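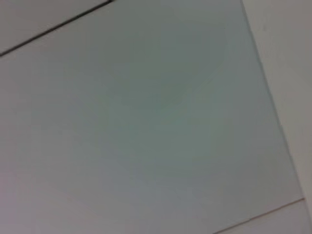 # Chapter 6: Marking What They Meant

I failed my first piece of university feedback. I mean I gave it, and it was dreadful. I was a second-year tutor in a first-year biology unit, I had a stack of 64 lab reports on my kitchen bench, and I'd decided that good marking meant finding everything that was wrong. So I did. I found every missing unit and every wobbly sentence, and I wrote them all down the margins in green pen (someone had told me red was unkind).

The reports went back at nine in the morning. By ten past nine most of them were face down on the bench or stuffed in a bag, and the students were asking each other what number they'd got. I remember being quite put out. All that ink!

You'll probably have your own version of this story by now if you've been tutoring while you read this book. Chapter 5 was about planning a class so students have something worth talking about. In this one we get to what happens after they've written it down and handed it over, and I'm going to spend most of my time on comments, with grades coming in only near the end. I have strong opinions about grades and I'd like to hold them off as long as I can.

## Where we're headed

By the time you've worked through the chapter you should be able to:

- read a student's answer for the idea behind it before you judge the wording
- write a comment a student can do something with by their next piece of work
- sort errors that matter now from errors that can wait
- set up a marking session with other tutors so that you're all roughly on the same page
- talk to a student who is upset about a mark without caving in or getting prickly

The fourth one takes practice and you'll want other people for it. If you're working through the book on your own, skip section 6.4 and come back to it when you've got a colleague handy.

## 6.1 Start with the idea

Let me give you an answer from a short test at Flastton, the college where I taught for a good while. The question asked why a plant cell placed in very salty water loses its firmness. One student wrote:

> The salt goes in and pushes the water out so the cell shrinks.

It's wrong, and if you're tired and it's late you'll put a cross beside it and move along. Have another read, though. The student knows that water leaves the cell. They know the salt outside has something to do with it, and they know the inside of the cell ends up with less volume. What they haven't got is a picture of water moving by itself across a membrane. They've made up a shove to explain it, and it's a pretty sensible thing to make up, because in everyday life stuff mostly moves when something pushes it.

If I write "No, osmosis" beside that, I've handed over a word. The student has almost certainly met the word before, and may well have looked it up the night before the test. What they need from me is a question about the shove. Something like: *You've got the water going the right way. What would happen if the salt couldn't get through the membrane at all?*

I've used that comment, or something close to it, more times than I could tell you. It doesn't always land. Some students write back "it would stay the same" and then you know you've got a proper conversation to have, and you have it.

My friend and co-teacher Éabha Dolan calls this reading for the sketch. She pretends each answer is a quick drawing of what's in the student's head, and before she marks anything she tries to redraw it for herself. I was doubtful about this when she first showed me (it sounded slow), and it was slow, for the first couple of weeks. After that I was faster than I'd been with the green pen, mostly because I was writing so much less.

### Try it

Take one of the answers below and write down what the student seems to believe. Don't correct it yet. Two or three sentences will do.

1. "Seeds need soil to germinate because that's where the food is."
2. "The heart cleans the blood and then sends it around the body."
3. "Giraffes got long necks by stretching for the leaves, and the ones with long necks had long-necked babies."

Number three is harder than it looks. There are two ideas tangled up in it, and one of them is nearly right. Give yourself time with it and compare notes with someone if you can.

## 6.2 How much is too much?

A few years on from the lab report disaster I was part of a small teaching project called Stendis. We asked tutors to limit themselves to two comments on each piece of work, one about an idea and one about how the work was put together. That was the whole rule, and you'd have thought we were asking them to mark blindfolded. What about the spelling? What about the graph with no labels?

We talked it over at great length. What we settled on was a shared list, kept on the class page, of the common slips with a fix for each. Tutors could write "see the list, item 11" and get on with the thinking part. Item 11 was axis labels, and I still write it by accident on work from classes that have never seen the list.

I like the two-comment rule and I still use it, with one change. If a student's been told the same thing twice and it's still there, I stop writing and go and talk to them. A third note in the margin has never once helped me.

You'll find a copy of the list at the end of the chapter. Cross out whatever doesn't suit your subject and add your own. Before you read on, dig out something you marked recently, count up your comments, and put a tick beside each one the student could act on next time. Keep that page nearby, as we'll be rewriting two of those comments in section 6.3.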